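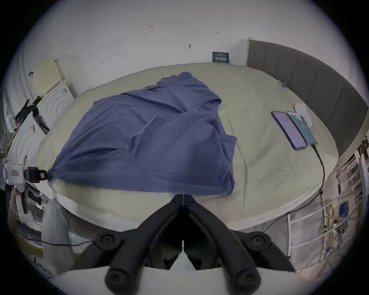 Moving averages are overused in retail currency commentary, and the habit has a cost. A typical daily note places the price against two averages, names a support and a resistance level, and derives a bias from the four numbers. All of the inputs come from the same series of closing prices. Agreement among them is counted as confirmation when it is mostly repetition.

My objection is narrow. An average of 13 periods is a reasonable filter for noise. It becomes a problem when a crossover is read as a forecast. The average lags by construction, and in a range-bound pair the lag takes up most of the move. By the time the signal prints, the entry sits close to the opposite edge of the range and the stop has to be wide.

In May I went through the crossover signals on the Kitden demo feed, 800 hourly bars on one pair, with a fixed spread applied to every trade. Before costs the result was slightly positive. After costs it was negative. The spread did not need to be large to do this, only to be charged on every reversal.

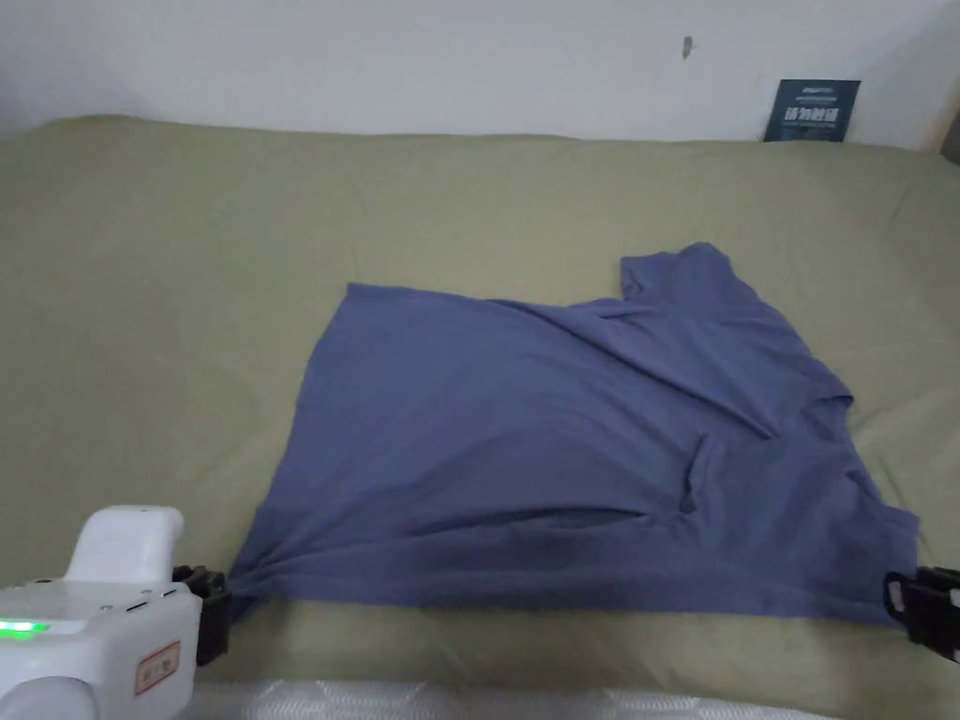
Phúc Tiêu objects that a fixed spread punishes the method unfairly, as most brokers quote tighter prices during the London session and a trader could simply stay out at other times. The point is fair. A session filter does reduce the cost. It also removes signals, including those that fire overnight and carry into the morning, and the remaining sample is too small to support a claim in either direction.

A better daily note would state three things: the recent range, the cost of trading it, and the price at which the view is wrong. Raíssa Siqueira's notes for Priver already come close to this. They are short and often conclude that there is no trade.
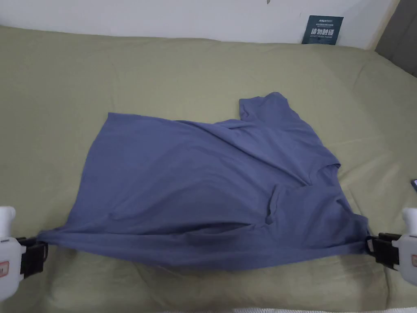 What to do with the weekly pivot

The pivot is plain arithmetic on last week's high, low and close. It is useful as a shared reference, in that many desks have the same number on the screen. I would keep it in the note and drop the word "bearish" beside it until price has closed beyond it for 2 sessions.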